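Search projects and reports
Reading time: 5 min

Two-arm table clearing with low-cost manipulators: final project report

Reto Frei, Romana Holub

1. Aim

The project set out to have two small robot arms share the job of sorting party tableware on a table: placing a paper cup into a carrier, moving a napkin from a stack, and holding a bag steady while the other arm drops something into it. The task was chosen from the course list under the title "Bimanual handling of soft and light objects". The previous group (project Sendov) worked with rigid blocks and one arm. We kept their control software where possible and replaced the parts that assumed a rigid object.

2. Hardware

Both arms are bolted to an aluminium rail along the front of the table. They are driven from separate controller boards, one beside each base, and each arm has its own power supply. An earlier version ran both arms from one supply. When both shoulders lifted at the same time, the voltage dropped far enough for the wrist servo on the left arm to reset. Splitting the supplies removed the fault.

The finger pads were changed twice. The first pads were bare printed plastic and slid on the coated side of the cups. The second set had foam tape, which gripped well but came loose after a day of use. The final pads are thin silicone sheet glued with contact adhesive.

Cable routing took more time than planned. If the cable is too short at the elbow it pulls the forearm off its target near full reach. If it is too long it catches on objects. We settled on a loop above each wrist and checked it by hand through the full range before every session.

3. Software

Motion is recorded by teleoperation and then used to train a policy, one per task. The training code is Baláž, the department's own package, with the default settings apart from the length of the action chunk. Joint positions from both arms are logged together with the camera images. We found a delay between the two arm logs of up to 40 ms, caused by reading the serial ports in turn. Reading them in separate threads brought this down to a level we could ignore.

The gripper closing force is limited in software. Without the limit a paper cup is crushed at the rim, and a crushed cup cannot be nested or placed in the carrier. The limit was found by trial on spare cups and is the same for both arms.

4. Data collection

We recorded 26 demonstrations for each of the 3 tasks. One of us operated the arms and the other reset the table and kept the log. A demonstration was thrown out if an object fell off the table or if the operator stopped for longer than 5 seconds. Start positions were varied by hand inside areas marked on a printed plan, so no tape was needed on the table itself.

Sessions in April were run with the blinds closed. Before that, sunlight in the late afternoon changed the look of the white table surface, and the policy trained on morning data performed poorly after 16:00.

5. Observations

The cup task was the most reliable. Most failures came from approaching the cup at an angle, so that one finger touched first and pushed it away. Adding demonstrations with a slower final approach helped.

The napkin task was the weakest. The gripper tends to pick up several sheets at once, and neither of us could avoid this consistently under teleoperation. A policy trained on such data cannot be expected to do better. A suction tool would suit this object, but it was outside the budget.

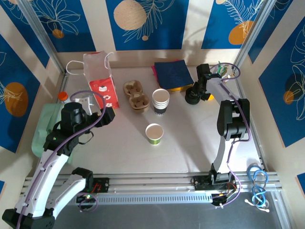 Fig. 1. Workspace with both arms, cup carrier, paper cups, gift bag and napkin stack.

The bag task depends on the rope handles. When they stand up above the opening they get in the way of the arm placing the object. Folding them outwards before the start makes the task easier, but we left them as they were to keep the conditions the same across sessions.

6. Further work

The next group should measure the closing force directly. Motor current is a poor substitute at the low end of the range, where friction in the gearbox hides the contact. We also suggest a stiffer mount for the right arm, as its base shifts slightly on the rail after long sessions and the calibration has to be repeated.

Logs, pad drawings and the session plan are in the Plustano folder on the course drive. The calibration script must be run before the arms are enabled.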